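Filed under: Talks & Handouts / Home and Moving

The Bed Is Not a Table: Speaker Notes
Paweena Mahawong, Candent evening series, Sunday session

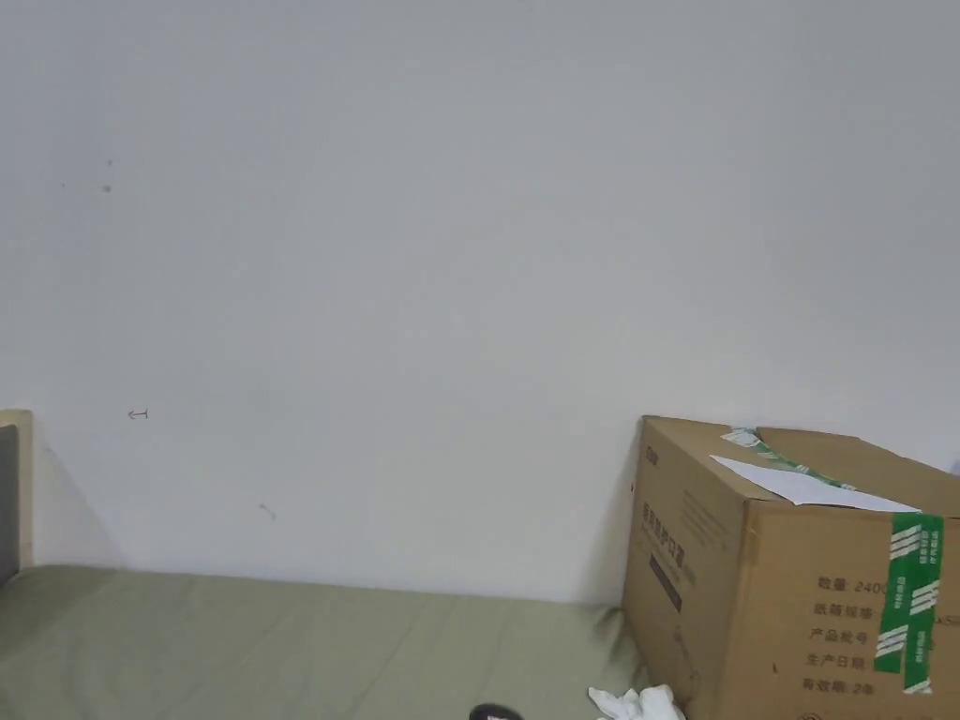 Opening (2 minutes)

Say hello, say where the restrooms are, start on time. Slide 1 stays up while people find seats.

Ask for hands: who has a box on the bed at home right now? Wait for the hands. Then ask who has slept next to one. There are always a few.

Point to the slide. Green sheet, box with the flaps shut, crumpled tissue by its corner. That is the subject for tonight. I am going to talk about the last room in a move, and for most people the last room is the bedroom. The kitchen gets done because people have to eat. The bedroom gets a mattress and a sheet, and then it waits.

Part 1. Why boxes land on beds

A bed is flat, it is the right height, and it is usually the biggest clear surface in the place. Your back likes it. I am not against it for unpacking. I am against it for storage.

Tell the Nallska story. I moved into the Nallska building in November with 39 boxes. I had them all out of the hallway the first night and was pleased with myself. Then I went to lie down and there were boxes on the bed, so I moved them to the floor. In the morning I needed the floor, so I moved them back. I did this for most of a week. (Pause here, people usually have their own version.)

Part 2. The one-box rule

One box on the bed at a time. It goes up closed, it gets opened, it gets emptied, it gets flattened. Then the next one.

Slide 1 again if anyone has lost the thread. A closed box on a made bed is a fine place to start. If it is still closed at dinner, put it back on the floor.

Put an old sheet or a towel under the box first. Cardboard has been on truck floors and sidewalks. Skip the detail about the truck if the room looks tired.

Worn corners: mention the dented top corner on the slide. A dent at the top is common when boxes get stacked. If you plan to use a box again, check the bottom seam before you worry about a corner. Altell boxes are what I used and I got two moves out of most of them.

Part 3. The small stuff

Every bed collects small things during a move. Tissues, chargers, keys, the tape cutter, the marker. They go under the pillow or down between the mattress and the wall, and the mattress on the slide is right up against the wall, so you know where things go.

Keep one bowl or shoebox by the door of the room. Small things go in there and nowhere else until the last box is flat. Trash goes in a bag hung on the doorknob. Empty both at bedtime.

Handout is on the side table — remind them now, not at the end.

Part 4. The wall

Look at the wall on the slide. Plain, pale, nothing hung on it. There is a small dark smudge up high on the left, a tiny reddish-brown mark lower down, and a faint streak just over the bedding.

Before you hang anything, clean the wall or touch it up. You will not want to take a shelf down later to do it. If you rent, photograph marks like these the day you get the keys and send the pictures to the landlord. The Thaler lease I signed gave me 20 days to report marks. Read yours, they differ.

For cleaning: damp cloth, a drop of dish soap, light pressure. Matte paint goes shiny if you scrub it. Try a spot that will be behind the bed.

Pull the bed out from the wall to do this. While it is out, vacuum. You may find the tape cutter.

Part 5. Finishing

Set a time. I tell people one box before breakfast and one after work. My 39 took a bit under three weeks at that pace, with a few days off.

If a box has no label and you have not missed anything in it, open it anyway. I had one that turned out to be curtain rings and a winter coat.

Questions (leave 10 minutes)

Usual ones: what to do with flat boxes (offer them in the lobby first, then recycling), whether vacuum bags are worth it (for comforters, yes), and kids' rooms. For kids' rooms, do the bed first and leave the toys for them to open.

Room 108 has to be locked by 9. Stack the chairs. Take the leftover handouts home.

Contact the Candent talks desk | Back to top
This site uses cookies to remember your settings. Accept / Manage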